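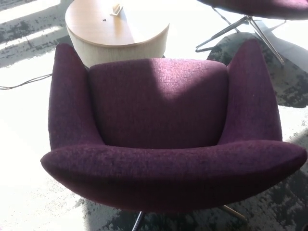
A purple lounge chair with the sun on its backrest.

Bring back the library chairs

The Plandarthorpe library took out its soft seating in July. There were 17 armchairs on the main floor, and now there are four, all near the children's shelves. In their place we have long tables with outlets and hard stools.

The reason given was space. The new layout seats 60 people, and I believe that. I have also been there most mornings since, and I have yet to see 60 people sitting down.

The people who used the armchairs were mostly older. They read the paper, then a magazine, then went home for lunch. A stool with no back is fine for twenty minutes if you are 19. It is no good to someone with a bad hip - and those readers have stopped coming.

I like the outlets. Students need them, and some of the tables should stay. But a public library is one of the last warm rooms in town where you can sit without buying anything. The coffee shop on Vallaner Street charges for that, and fairly so.

The town still has the old chairs in storage. Putting eight of them back along the south windows would mean giving up one table. The library board takes comments at the front desk until the end of the month, and I have left mine.

Tae-yang Do

182 shares | 3 comments

bachfan: My mother quit going over this. She gets her books by mail now.

R. Nerov: The tables are full after school. Come by at four.

Plandar_Reader: One table for eight chairs sounds fair to me.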